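Zerkdale publishes code of practice for hand-held gripper recording in private homes

Media release
For immediate use, February

Zerkdale has published a code of practice for recording household tasks with hand-held grippers in people's homes. The code covers consent, cleaning of equipment, the handling of clothing and bedding, and the labelling of finished recordings. It applies from the start of March to all Zerkdale staff and contractors, and to its two recording partners, Gatix and Cisneros.

The code replaces three separate sets of site instructions that had grown up over time and did not always agree. One allowed a recording to go ahead with verbal consent from a single adult in the house. The other two asked for it in writing. Under the new code, every adult who lives at the address must sign before any equipment is switched on, and any one of them can withdraw later and have the recordings from their home deleted.

Zerkdale programme manager Maja Krajewska led the drafting. She said the old instructions had been written by people who worked mostly at benches.

"A bench is easy. You wipe it down and you know what's on it," Ms Krajewska said. "A bedroom has someone's coat in it, someone's mail, someone's medication. We needed rules that a contractor could read in the car and then follow at the door."

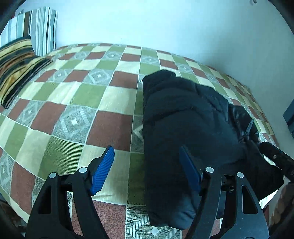 Soft goods take up the longest section. Jackets, blankets, towels and similar items are among the hardest things for a robot to handle, and recordings of people picking them up and folding them with a gripper are in steady demand. The code sets the following requirements for this work:

Pockets are to be checked and emptied by the householder, not the operator.
Finger pads are to be wiped before the first item and again between households.
Pads with cuts, lifted edges or worn ribs are to be replaced before work starts.
An operator may record for no more than 10 minutes before resting the wrist and hand.
Items are to be put back where they were found, unless the householder asks otherwise.

Mirrors, family photographs, screens and paperwork must be covered or moved out of view before recording begins. Where something has been missed, the operator must note it on the session sheet and the recording must be held back until it has been reviewed.

The code also deals with labels. Each recording must carry the name of the task, the type of item handled and whether the attempt was completed. Failed attempts are to be kept and marked as failed. Past practice at one site was to discard them, and Zerkdale says this gave customers a misleading picture of how difficult some tasks are.

Before settling the text, Zerkdale checked 1,483 existing recordings against a draft. The review led to changes in 11 clauses, most of them to do with labelling. A clause that would have required operators to wear gloves was dropped after they reported a poorer grip on the trigger.

Checks on compliance will be carried out by Zotano, which will visit each partner twice a year and report in writing. Contractors who record without signed consent will be stood down while the matter is looked into.

"We expect to get some of this wrong and we'll revise it," Ms Krajewska said. "The rest period was argued over more than anything else and it may well move."

The code is free to download from the Zerkdale website, along with a blank consent form and session sheet. Other organisations may use or adapt all three documents without charge. Comments can be sent through the contact page and will be considered at the first review in August.

Media enquiries: Maja Krajewska, Zerkdale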